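Handheld gripper drops tracking when both hands get close, anyone else?

Posted in: Troubleshooting / Teleop and demo capture

nalik_bench
Jul 3, 2021

OK, I need more eyes on this because I'm going in circles. We're recording two-handed table setting demos with a pair of wired handheld grippers (Trodico firmware, the version everybody was told to move to in May). Left hand is solid as a rock. Right hand is fine until I bring it in toward the middle of the table, and then the logged pose jumps sideways and comes back as if nothing happened. The jaw opening value freezes during the jump too, and that's the part I can't explain.

When we play it back on the arm, the arm does what it was told and lunges. Last night it took a fork off the table and hit the soft stop hard enough to trip the e-stop relay. No one was inside the tape, but I'm not playing back anything else until I understand this.

Error in the log is 674 every time, sometimes followed by 771. The manual says 674 is "pose confidence low" and doesn't list 771 at all. Thanks, manual!

mckinnonroad
Is the plate on top of the right one loose? We had one with a tired screw and it looked exactly like this. Also, can you post what the table looks like while you work? Hard to guess from log codes.

nalik_bench
Plate is tight, first thing I checked. Pictures coming up, same table and same job in both. 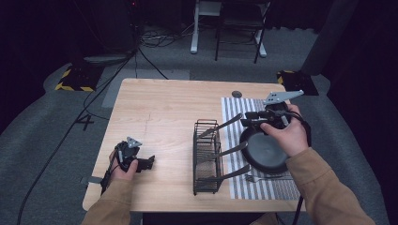
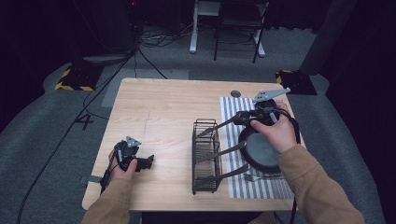 The job is simple enough, or it's supposed to be. Utensils come out of the rack and go onto the striped mat, one at a time, then reset and go again. I've done so many of these that I dream about forks. The jump only shows up on the reach toward the rack, never on the way back, and I've tried it slow and fast. Swapped the USB ports. Swapped the power supply. Recalibrated twice, and the second calibration came out better than the first and the fault got worse (how??).

aven_tinkerer
It's the utensils. Shiny metal under ceiling lights, right where your hand goes. Tracker picks up a glint and thinks it's part of the marker. Try it with plastic ones.

mckinnonroad
Don't buy that. Glints would give you a bad pose, sure, but why would the jaw value freeze? The jaw comes down the wire. If both go at the same moment I'd be looking at the cable, and the reach in toward the rack is when the right one gets pulled.

aven_tinkerer
The jaw freezes because Trodico holds the last good packet when confidence drops. It holds the WHOLE packet, jaw included. Had a long fight with it over this last year. So a frozen jaw tells you nothing about the cable.

mckinnonroad
Huh. Didn't know about the packet thing. I'd still wiggle the cable before going shopping for plastic forks.

nalik_bench
Did both. Covered the utensils with matte tape and got fewer 674s, but not zero. Then I held the right gripper dead still over the mat and had my coworker flex the cable right at the strain relief. 771 on the third flex, no 674 before it. So now I think I've got two faults that like to show up together, which would explain why every fix only half works.

The frame counter stopped at 3,702 on that run and never picked up again until I replugged, so I'm leaning toward a broken conductor.

stripedcat
Butting in about the lunge. Whatever the cause turns out to be, your playback shouldn't be able to send a jump like that to the arm. Put a velocity limit between the log and the controller and have it stop if the limit is hit. Bad data is going to happen again.

aven_tinkerer
Agree, except make it a stop with a manual reset. If it just clips the speed it'll still wander off to the wrong place, only slower.

nalik_bench
Yeah, fair, and a little embarrassing. We had a limit on the old setup and it never got carried over. I'm adding it tonight, with the manual reset. New cable is ordered. I'm also going back through the saved demos to pull anything with a 771 in it, so if someone has a script for that, please post it before I write a bad one.

mckinnonroad
I have one. It's ugly but it works on Trodico logs. Sending you a PM.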